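4.3 Comparing finger sets on soft goods

Use this section after the wrist camera has been mounted (4.1) and the gripper stroke has been zeroed (4.2). The test compares two or more sets of fingers on the same garment with the same arm program, so that the only thing changing between rounds is the hardware on the end of the arm.

Allow half a day for two finger sets. Swapping fingers is quick. Most of the time goes into resetting the cloth.

What you need

Arm with Nambiar gripper base, firmware 17 or later
Finger sets to be compared (the Anex flat set and the Zesitz pointed set are both supported)
One plain cotton T-shirt in a strong color that stands out from the table
Wrist camera, connected and showing a live view in Grorkeo
2.5 mm hex key
Lint-free cloth

Note: Keep the same shirt for the whole comparison. A new shirt is stiffer than one that has been through the wash, and results from the two can't be mixed.

Setting up

1. Clear the work area in front of the arm, leaving room for the shirt to spread when it is dropped.

2. Turn the arm to HOLD and wait for the amber light.

CAUTION: The gripper can still close in HOLD if a command is waiting in the queue. Clear the queue before putting your hands near the fingers.

3. Fit the first finger set. Tighten each screw until it stops, then back it off and tighten again. Do not use thread lock during a comparison.

4. Wipe the finger tips and the inner faces with the dry cloth. Lint and dust change how the tips slide over cotton.

5. In Grorkeo, open Tools > Compare > New and enter a name for the finger set. Use the name printed on the bag the fingers came in. Names such as "new ones" cause trouble later.

6. Drop the shirt onto the table from elbow height. Do not smooth it out. If it lands completely flat, pick it up and drop it again.

Checking the camera view

7. Jog the arm until the shirt fills most of the live view, with both fingers at the bottom and a clear gap between them.

8. Find the collar. The program uses the collar and its label as the starting mark, so both should be in view before you press Start. The shirt can be twisted any way you like as long as these two can be seen.

Collar and label in view, fingers open:

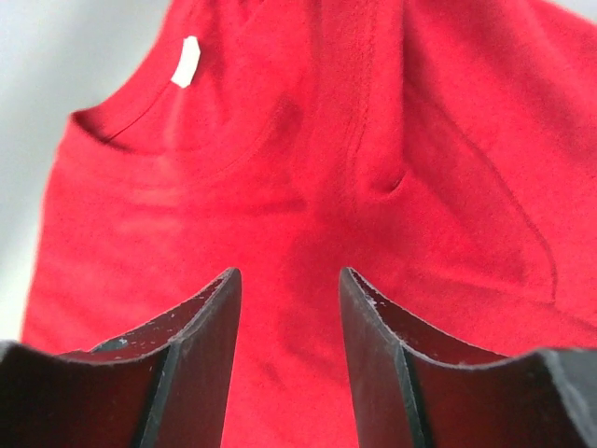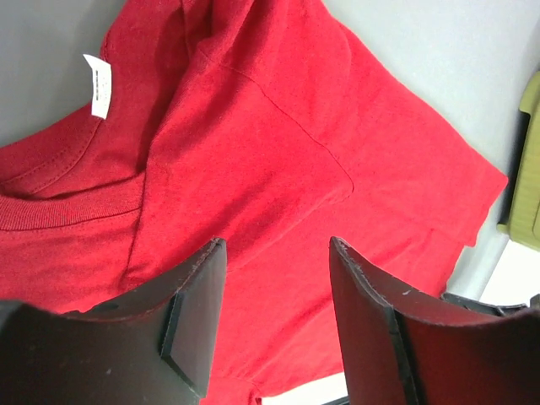

9. If the label is hidden, turn the wrist in steps of 10 degrees until it shows. If it still doesn't show after a full turn, drop the shirt again and go back to step 7.

10. Lock the exposure (Camera > Exposure > Lock). Auto exposure will brighten the picture each time the dark fingers take up more of it, and the color of the cloth will drift between rounds.

Note: Strong colors can reflect onto the inner faces of dark fingers. The software may then read part of a finger as cloth. If the colored overlay spreads onto the fingers, lower Mask Sensitivity one notch at a time until it stays on the shirt.

Running the rounds

11. Press Start. The arm lowers, closes on the nearest fold, lifts the shirt 410 mm and holds it there for five seconds.

12. Mark the result on the tablet: Held, Slipped or Missed. Mark it Slipped if the shirt moves in the fingers at all during the hold, even if it doesn't fall.

13. Press Release, drop the shirt again and repeat. A full comparison is 144 lifts per finger set. You can stop partway and pick up later the same day, but do not leave a set half finished overnight.

14. Change to the next finger set and repeat from step 2. Stroke zero must be run again after every change (see 4.2), including a change back to a set you have already used.

CAUTION: Pointed tips can catch a single layer of thin cloth and pull a thread. Check the shirt every few lifts. Replace it if you find a hole, and start both finger sets over with the replacement.

Reading the results

The Compare page lists Held, Slipped and Missed for each set side by side. Look at Missed first. A high Missed count nearly always points to the camera or the stroke zero – fix that and rerun before judging the fingers. A high Slipped count with few misses points to the fingers themselves, or to grip force set too low.

Grip force is the same for all sets by default. If a maker recommends a different force for its fingers, run the set once at the default and once at the recommended value, and save the two under separate names.

Worn tips still give usable results, but write down their condition in the Notes box before you start. Scuffed edges tend to grab cotton better than new ones, and a used set will look stronger than it is next to a fresh one.

Questions about the Compare page go to Lavanya Rao in applications support. Please attach the exported results file and the finger set names.

Next: 4.4 Setting grip force for knits and towels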